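The first mug I ever painted came out of the oven looking like a toddler had wrestled it. I'd meant to do bluebells. My sister still drinks from it, which tells you a lot about my sister, and I've been painting on other people's old china ever since.

So when Ans Jansen asked if I'd like to spend a weekend at her workshop in Kiltcombe, learning how she gets those soft, smoky leaves on her teapots, I had my bag packed before she'd finished the sentence. Ans has been at this for most of her life and she sells everything she makes (everything! even the saucers with no cups).

Her big lesson was to slow down at the start. I tend to give a plate a quick wipe and dive in. Ans washes hers, dries it, goes over it with rubbing alcohol and then refuses to touch the front again. Fingerprints make the paint bead up, and I'd been blaming my brushes for years.

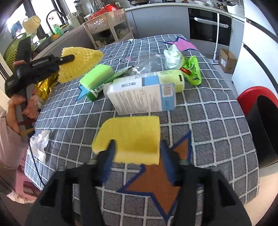 Then there's the sketching. I'd always used a regular pencil, and it skids all over a shiny glaze. She handed me a fat, waxy china marker, and suddenly I could draw a fern. You paint right over the line and rub off whatever's left once the color is set.

I shared a bench with Oduor Ndung'u, who was making a set of egg cups for his mother and kept starting over. By lunch he'd wiped the same hen off the same cup so often that we'd named her Keskin, after the brand of the kitchen scale she was sitting on. Keskin ended up with very long legs and I'd have bought her on the spot.

Baking is the part people email me about. Follow the jar, always, but my water-based porcelain paints all go the same way: a full day to dry, into a cold oven, up to 300 degrees, and then I leave the piece in there until it has cooled down with the door shut. I once pulled a cake stand out early because I had company coming. I heard the crack from the hallway.

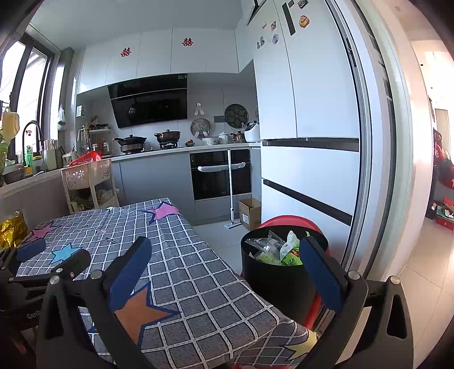 Ans bakes hers twice, once after the background and again after the details, so a slip on the second day can't ruin the first. I've been doing it that way since June, and my leaves finally look like leaves. They're not as smoky as hers. She says that's the sponge, and that I press too hard.

I keep my painting away from the rim of a cup and off the part of a plate that touches food, whatever the label promises. And I wash all of it by hand. My sister puts the bluebell mug through the dishwasher every night, and there's about half a bluebell left.

We use cookies to remember your preferences and see which stories you read. Accept all | Manage settings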